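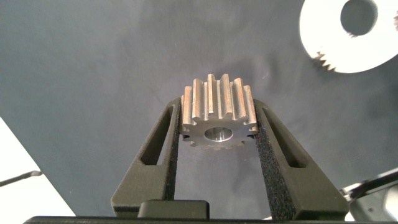
Someone in the comments last time told me to stop buying secondhand sewing machines if I couldn't walk past a charity shop without carrying one home, and anyway wasn't I meant to be finishing the curtains.

Fair. Curtains still not finished. One and a half panels. The half has been pinned over the back of the sofa so long that I've started thinking of it as a throw.

But I did get another machine. October, raining, the shop by the bus station in Tundgate, and there it was on the floor under the handbags. A Bralar. Cream, very heavy, foot pedal with the flex taped up. 12 quid. The case wouldn't shut and somebody had lost the little drawer. I said I'd think about it, went as far as the bakery, came back.

Carried it home on the bus. Do not do this. My arm was no use the whole next day.

So, state of things. It runs. It runs loudly. Straight stitch fine on cotton, lovely in fact, much neater than my modern one. Zigzag goes along nicely for nearly a minute and then there's a clunk and it forgets what it's doing and just sews straight again. Reverse only if you hold the lever down and mean it. Light doesn't work, haven't tried another bulb yet.

Took the bottom off on the kitchen table, which meant tea on our laps for two nights. Old grease in there like toffee. I used cotton buds and an old toothbrush and a lot of kitchen roll. Wrote down where each screw came from on the back of an envelope and then put a mug on the envelope. Got it all back in with one screw left over. It's in a saucer on the windowsill. The machine doesn't seem to miss it but I do look at it when I'm washing up.

Thread, because a couple of you asked. I've been using Pallia all-purpose, the big reels, colour 2929, a sort of wet slate. Goes with everything. Bit fluffy, so you do need to brush out under the plate more often then you'd think. The shop has stopped keeping it in so I bought 5 reels and that should see me through to spring.

Buttons and lining still from Karamanlidis, up the hill past the swimming baths. Everything in brown boxes with one of whatever it is sewn on the end. They shut for lunch and they don't put a sign up, you just find the door locked and stand about. Worth it. Got the curtain lining there, 7 metres, had it cut a bit over becuase I don't trust my measuring. Right not to. The window is wider at the bottom than the top. Whole house is like that.

What else. Needles. Change them! I'd been sewing on the same one since I made the cushion covers and was blaming the tension. New needle, no skipped stitches. Felt a fool.

Presser feet from the modern machine don't fit the Bralar, wrong height, so it's whatever came in the tin. There's a zip foot, a hemmer I can't work at all, and one with a long bent finger on it that I've no idea about. If you know, comment please. Quilting maybe?

Plan for the week is panel two, hems by hand in front of the telly, then hooks. Then I can have the sofa back. There's also a skirt cut out and waiting, green corduroy, been in a carrier bag since summer and I've probably lost the waistband piece. Might have a go at it on the Bralar since it's only straight seams.

Right, dinner's burning. More when the curtains are up.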